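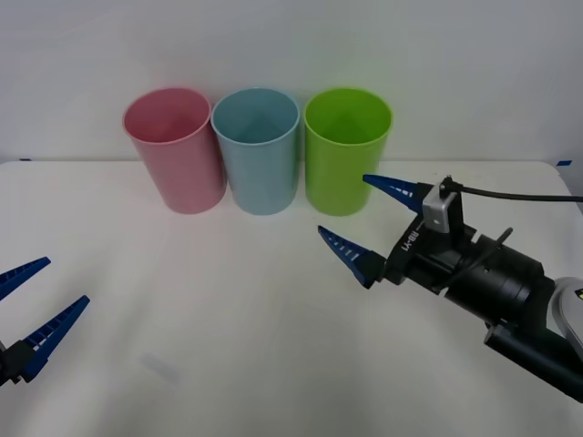
Müzeyyen Bayram wanted to know whether she could just grab hold of the arms and drag them through the job, or whether it all had to be done from a controller. It's the question I get more than any other, so it goes at the top.

Both work, and I use both. Grabbing the arm (people call it hand guiding) is lovely for one arm and one simple path. With two arms you run out of hands very quickly, and your own elbows end up in the camera view. For anything with cups I sit at a pair of small leader arms and the big ones copy me. We call our leader set Wukis, after the label on the box the parts came in, and the name has stuck.

Do I need to know how to program?

No, not for the showing part. You move, it records, you press a pedal when you've finished. Somebody has to set up the software once and somebody has to run the training afterwards, and it's a help if that somebody enjoys reading error messages. I didn't at first. I do now, a bit.

How many times do I have to show it the same thing?

More than you'd like! For a plain cup task at Cimville we record 200 goes before we bother training anything. I've had a usable result from 149, when a cable gave up and we decided to try with what we had, but it was fussy about where the cups started. If you only have ten, it will probably learn to copy one very particular afternoon.

Why cups? Isn't that a bit dull?

I love cups. They're cheap, they stand up by themselves, they come in bright colours so you can say "the green one" and everyone knows which you mean, and when it goes wrong you get a rattle and no broken glass. They're also harder than they look. Come in too high on a tapered cup and the fingers want to ride up it, squeeze too hard and the rim goes oval.

Do the cups have to go back in exactly the same place each time?

Please don't do that. Shuffle them. Swap the order, leave a gap, push one further back, turn them round. I keep them somewhere both arms can reach without a stretch, and apart from that I try to be untidy. What should stay the same is the table and the cameras. If someone knocks a camera in the middle of a batch, I make a note and usually start the batch again.

What are the little bits of tape for on your tables?

Mostly so I can find things again. Coloured tape on a plain white table is easy to see and peels off cleanly. Just leave it where it is once you've started recording — the robot sees it too, and if it goes missing halfway through you've changed the picture it's learning from.

One arm does all the work in my task. Can I switch the other one off?

You can, but I leave mine on and park it open, off to the side. Pick one resting pose and go back to it before every recording. Zlatko Pavlović wrote in to say his idle arm kept twitching after training, and when we looked through his recordings he'd been fidgeting with his spare hand the whole time. It had learned the fidget perfectly well.

How fast should I move?

Slower than you would with your own hand, but don't creep. A single cup move takes me 8 seconds or so when I'm fresh. Long pauses are the real nuisance. If you stop to think with the fingers next to the cup, the robot learns to stop there as well, and it may never get going again. Do your thinking before you press the pedal.

I knocked a cup over. Do I delete that one?

Depends what you did next. If you picked it up calmly and carried on, keep it, those are worth having. If you swore and waved both arms about, bin it.

Should I watch the screen or the table?

Opinions differ! Volkan Polat swears by the wrist camera view only, on the grounds that you shouldn't use anything the robot can't see. I look at the table, then check the wrist view just before I close the fingers. Try both for an hour and see which gives you less neck ache.

Can two people take turns?

Yes, and it's kinder on the shoulders. Agree beforehand which arm takes which cup and where you grip it, otherwise you get two styles fighting each other. Tamunoemi Omoregie grips low and I grip near the middle, so we had to have a chat about it. We went low.

Can I come and have a go?

You can. The Drendau bench is free most mornings from 10, and you can book it through the contact page. Bring flat shoes for the pedal, and tell me if you're left-handed so I can move the chair.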